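Old PCs get a second life in Prevthorpe

24 December 2021

I stopped by the repair room on Sollovico Street this week to see how the holiday computer drive was going, and I ended up staying most of the afternoon! The plan was to fix up 80 donated desktops before the new year. So far 66 are finished and boxed, and the rest are stacked along the hallway waiting their turn.

Saeed Ebrahimi started the drive in August after the library asked him for a few spare machines. He figured he'd get a dozen or so. Then people began cleaning out their closets (and their parents' closets) and the towers kept coming – some of them older than the kids who'll be using them.
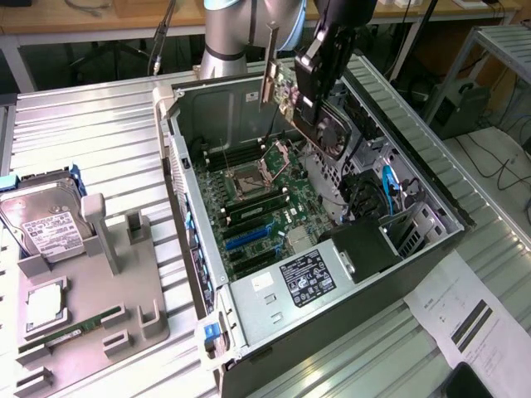
Most of the work is swapping parts. A tower goes on its side, the panel comes off, and whatever is worth keeping stays put. Memory is the big shortage right now, so plenty of boards are sitting there with empty slots. Graphics cards are easier to come by, and the ones with a decent fan get cleaned and passed along to students who want to try video editing. I learned more about power supplies in three hours than I ever planned to.

Shirin Jalali handles the matching, meaning who gets which computer and whether they need a monitor too. She told me 54 families are already on the pickup list and she'd love to call more of them. If you have a keyboard or mouse in a drawer somewhere, bring it over – she's running low on both. Drop-off is at the side door, and please wipe your hard drive first if you can.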